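A Sunday Among the Shelves
An open day in the old carpet showroom at Tringate, where a robot is learning to handle car parts

The coffee was set out by the door, in two big silver urns with a plate of lemon cookies between them, and I will admit that I spent more of my first half hour there than I should have. I had driven out to Tringate early because the invitation said the demonstrations would start at 10 and that there was room for 27 visitors at a time, and I have a horror of being the twenty-eighth. As things went, I had my pick of places to stand. The rest of the crowd drifted in with children and strollers, and one very patient old dog waited under the coffee table the whole morning.

Csonka, the small automation company that put on the day, moved into this building in June. People in town still call it the carpet showroom, and for good reason, as the new tenants have kept plenty of carpet of their own. It gives the place a hushed, office-like feel that I did not expect. I had imagined a concrete floor, a cage, a flashing light, and a man with a bullhorn. What I got was closer to visiting a friend's workshop, if your friend happened to keep a car in the middle of it.

I should say that I came knowing very little. I have written for this magazine about orchards, swimming pools, the county fair, and once (at far too great a length) about door hinges, and the closest I had been to a working robot was the one that cleans the floor at my sister's house and gets stuck under her piano. So if you are an engineer, please be kind. I asked a lot of simple questions, and the Csonka people answered every one of them as though it were the first time they had heard it.

The project they were showing is called Adar. The name goes for the whole effort, arms and hands and software together, and the staff use it the way you might use the name of a family dog. "Adar had a good week," one of the engineers told me, stirring her coffee. "Adar did not care for the new shelf." The aim is easy to explain, even to a hinge man. When a car is put together, a great many of the pieces are light, odd-shaped plastic parts, full of holes and tabs and pockets, and they have to be picked up from one place and put down in another before anybody can fasten them to anything. People do this without thinking. They grab the thing by whatever edge is handy and turn it over on the way. For a robot, every bit of that is a decision.

What makes Adar a little different from the robot arms you may have seen in old factory footage is the hand. Those big machines usually carry a tool made for one job, and they do that job beautifully until the part changes. Adar's hand has jointed fingers, and the hope is that the same hand can take hold of a long part on one shift and a squat one on the next, with no tool change in between. I asked whether it was working. "Sometimes," said a man in a gray sweater, and he looked so pleased about it that I took it for a bigger answer than it sounded.

We were shown to a line of folding chairs, which most of us ignored in favor of standing, and given a short talk about where to put our feet. The yellow tape on the carpet marks out where things belong, and the staff are particular about it. A rack that has wandered a few inches is, to a robot, very nearly a different rack. One little boy in rubber boots took this to heart and spent the rest of the morning walking along the edge of any tape he could reach, arms out like a tightrope walker, until his grandmother called him back.

Then the talking stopped and the work got going. I had braced myself for noise and speed, and there was not much of either. The arm moves at the pace of somebody carrying a full bowl of soup. You find yourself leaning in. The part goes toward the shelf, the whole room tilts its head, and when the plastic meets the steel there is a small flat tap, and people breathe again.

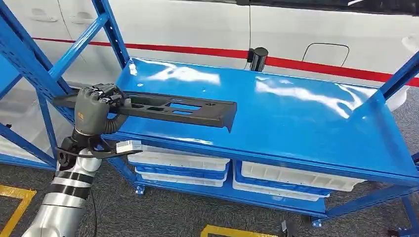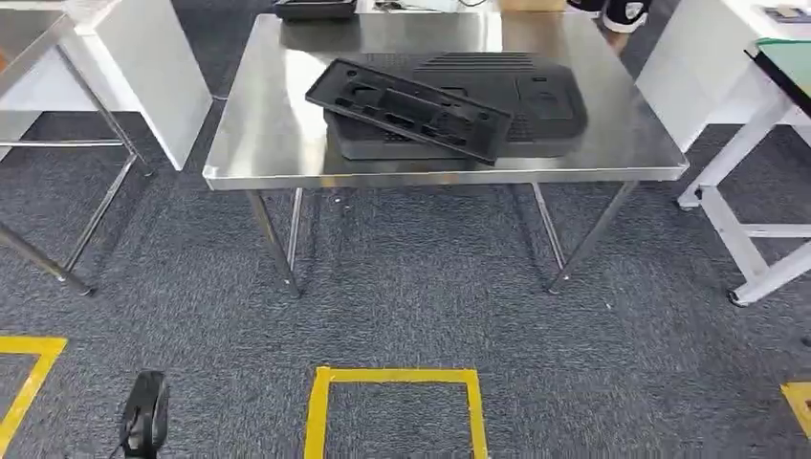
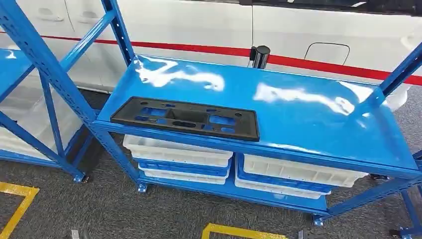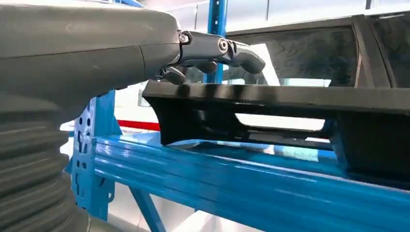

Demonstration day at Tringate, with the black plastic parts that the Adar project is learning to handle.

I had supposed that the grabbing would be the hard part, and I said so to the engineer who happened to be next to me. She laughed, very nicely. Picking up gets all the attention, she said, but putting down is where she has lost most of her evenings. When you let go of something, you have to know that it is going to stay where you left it. A person feels a part settle through the fingertips and loosens up a little at a time. If the hand opens too soon, the part drops the last bit and skids. If it opens too late, a finger can catch in one of the cutouts and drag the whole thing along with it. She showed me with a cookie and the rim of a paper cup, and I am sorry to report that the cookie did not stay on.

The shine is another trouble, and one I would never have thought of. Blue painted steel under bright lights is a handsome sight, and so is a polished steel table, but both of them throw the light back in long white streaks. You and I look past a reflection without noticing that we have done it. A camera has to be taught, or helped, and a black part on a shiny surface can come with a dark twin of itself lying underneath. I asked why they did not simply buy duller shelves. The answer was that the customer has shiny ones — and a robot that can only work with the curtains drawn is not much use to anybody.

The customer, in this case, is a parts supplier by the name of Coltusen, and two of its people had come along for the day. They had the careful look of folks who have been promised things before. One of them had spent 17 years on a line, carrying parts much like these from rack to bench and back again, and I found him the best company in the room. He did not think much of the way the hand took hold of the long pieces. He would have gone in from the end, he told me, with the thumb under, and let the weight hang. A few minutes later I saw him explaining this to the engineers with a rolled-up program in his fist for a part, and one of them was writing it down.

I asked him, when he had finished, whether it bothered him to watch a machine learn his old job. He thought it over for a good long time. His shoulders bothered him more, he said. It is not the weight of the parts that gets you, it is the reaching, the same reach over and over from the same rack, and by the end of a week he used to have trouble getting a plate down from the cupboard. He would be glad to see the reaching go to something else. What he wanted to know was who would be kept on to look after it, and whether they would be paid like people who look after something. He had put that question to his own company and was still waiting to hear. I thought it was the best question of the day, and I wish I had an answer to print beside it.

There was a break before the second round, and visitors were invited to handle a few spare parts at a side table. I recommend this to anyone who gets the chance. They weigh next to nothing, and they bend more than you expect, with a springy give along the length that you can feel in your wrists. I tried picking one up with just two fingers and a thumb, slowly, the way Adar has to, and promptly turned it upside down. A girl beside me, who told me she was 6, did it right the first time and then did it again with her eyes shut, for which she received a round of applause and the last of the lemon cookies.

The engineers are frank about how far there is to go. They are four people, with part-time help on the software, and the shelves and tables we saw are a stand-in for a real plant, where the light changes, the racks get bumped, and someone has always left a jacket on something. The car is there so that everybody remembers what the parts are for, I was told, and also because there was nowhere else to park it. (I believe the second half of that was a joke. I did not press.) They plan to spend the winter on longer runs, with the shelves moved a bit between one try and the next so that the robot cannot simply get used to things.

I stayed for the second round, and then, since my coat was on the far side of the room anyway, for the third. By that time the crowd had thinned and the staff had stopped narrating. There was a stretch when the only sounds were the air vents, the dog sighing under its table, and that small flat tap of plastic on steel. The old line worker from Coltusen had finally taken one of the folding chairs. He was watching the hand with his own right hand resting on his knee, and every so often I saw his fingers close.

Csonka means to hold another open day at Tringate in the spring, and visitors will again be let in by groups, so it is worth coming early. Parking is behind the building, past the loading dock. Wear comfortable shoes, mind the yellow tape, and if you go, please try the coffee, which was very good.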